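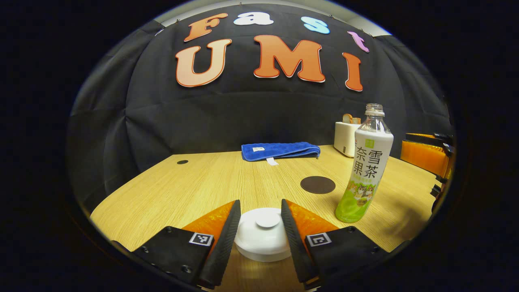 Figure 2. View from the hand-held gripper at the tabletop station. The fingers are open on either side of a white, lid-like object with a small knob; the towel, toaster, bottle and coaster stand farther back on the table.

4. The Open Day at Peltonen Hall

4.1 Setting and visitors

The second public session of the Favemlow project took place on September 25, 2025, in the ground floor of Peltonen Hall. A first session in July had been open to invited school groups only, and it taught us mostly about floor space. For the September session the doors were open to anyone, and 644 visitors signed in at the entrance. We had planned for far fewer, and the line for the tabletop station reached the coat racks before noon. It was a wonderful day, and it gave us much richer material than the July session did.

Six stations were set up in the hall. Five of them showed finished demonstrations or posters and are covered in Section 5. This section deals with the tabletop station, where visitors took the hand-held gripper themselves and recorded short episodes with household objects. The backdrop behind the table carried the words "Fast UMI" in large cut-out letters, and a good number of visitors asked at once what the letters meant. The question was a handy way into the conversation, and hosts learned to answer it while passing over the gripper.

4.2 The station

The gripper used at the station has two fingers with black foam pads along their inner edges and translucent orange fins behind them. Each finger carries a square marker, and the camera on the tool keeps both markers in view while the fingers are open (Figure 2). The wide circular view takes in most of the table as well as the hand-held tool, so a person watching the monitor sees the fingers and the objects together. Visitors liked this a great deal. Many of them turned the gripper left and right for some time before they tried to pick anything up, simply to watch the table bend along the rim of the picture.

We chose objects that people already know how to handle. The white object with the knob gives the fingers an obvious place to close, and we used it as the starting task for all visitors. The folded blue towel is a different matter: it gives way when it is touched, and visitors had to decide for themselves whether to go for an edge or a fold. The bottle is upright and narrow, the coaster lies flat on the wood. The toaster, with two slices of toast in its slots, was the favorite of the day by a wide margin, and we would bring it again for that alone.

No object had a fixed position. Hosts put things back by eye between visitors, and we asked them to leave small differences in place. This makes the recordings less tidy than those from our own laboratory, but it is much closer to how a kitchen table looks from one hour to the next.

4.3 Procedure

A visit to the station ran as follows. The host showed how the fingers open and close, then handed over the gripper and started a recording. The visitor performed the starting task and then chose one other object freely. After each attempt the host marked the episode as kept or discarded in Ania, our logging tool, together with a free-text note. Visitors could watch their own episode on a second monitor before leaving, and most did.

Spoken instructions were kept short. In July we had read a full page of guidance aloud, and the school groups were restless by the second paragraph. In September the hosts said only that the gripper should be held steady at the start, moved slowly, and brought back over the near side of the table at the end. Questions were answered as they came up. One result is that the opening seconds of the episodes vary a lot, with people looking over at friends or laughing, and the trimming step in Ania was extended to deal with this.

4.4 What we recorded

We stopped recording at 600 kept episodes, which had been set as the upper limit for storage on the station computer. Visitors who arrived after that point could still use the gripper, without logging. The episodes form the Griltent set used in Section 6. Discarded attempts are not part of it, although we have kept the host notes that belong to them, and these make lively reading.

The notes show a pattern we had not expected. Adults tended to approach an object along one straight path and correct at the last moment. Younger visitors often circled first, tried the fingers in the air, and then came down on the object from above. Both styles are present in the set, and we are delighted to have them - our own recordings contain almost nothing of the second kind. Ages were not logged, so the remark rests on host notes and should be read that way.

4.5 Remarks on the format

An open day is a noisy place to collect data. Sleeves drifted into the view, the table was nudged, and the orange chair beside it was moved whenever somebody wanted to sit down. We left such episodes in the set whenever the attempt itself could be followed from start to finish. The hosts also found that people stayed longer when they could see the next visitor's attempt on the monitor, so the screen was turned toward the line early in the afternoon and remained there until closing.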